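Ernel Property Checks — Exterior walk-round, street side
File 1,109, gabled house with garden, second visit

The owner's listing from Reuter calls the outside "maintenance free." I have yet to meet a house that is. Comments are mine and cover only what can be judged from the road. The first visit was in March.

1. Gable wall, plaster: FAIR
Off-white, looks decent from a distance. So does most plaster. The seller's sheet says it was redone by Winonov with a coating good for decades. I would like to see the invoice before I believe the decades part.

2. Roof edges: NOT CLEARED
Steep tile slopes, and nobody goes up there without a proper ladder and a second person. Ask for the date of the last roof check. "Recently" is not a date.

3. Chimney: OPEN
One stack, reddish-brown, flat cover on top. A cover keeps out rain but says nothing about the flue. Sweep's report requested, not received.

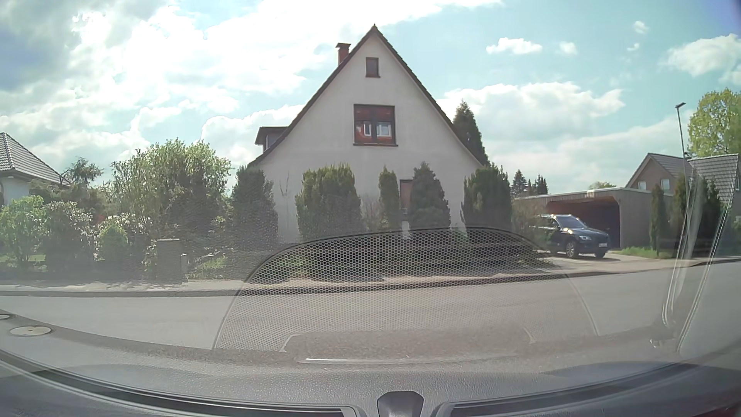 Page last changed: May 8, 2022

4. Dormer, left slope: OPEN
Flat roof on a steep one — my least favorite combination. The joint needs checking from inside, with a flashlight, after a good rain.

5. Gable windows: FAIR
Brown frames at each level. The sheet claims all were "renewed." Try every handle and press a thumb into the wood or whatever it is. Upper sills too.

6. Ground-level opening: FAIL
Partly hidden between evergreens. If it is meant as a way out in a fire, the shrubs have to be cut back. Being told they "add privacy" did not change my mark. They add it for burglars as well.

7. Conifers along the wall: ACTION
Five in a row, close to the house. Nurkton quoted 330 for a trim, which seems low for that much green, so get it in writing whether hauling away is included. Look behind each one for damp plaster and blocked drains.

8. Tall conifer beyond the right slope: REFER
Stands well above the eaves. Needs a tree person, and preferably one who isn't also selling the felling.

9. Garden, left side: ACTION
Dense. Find the property line first, then argue over who trims what.

Items 2 and 3 stay open until paper arrives. Re-inspection fee is 104, payable before the visit.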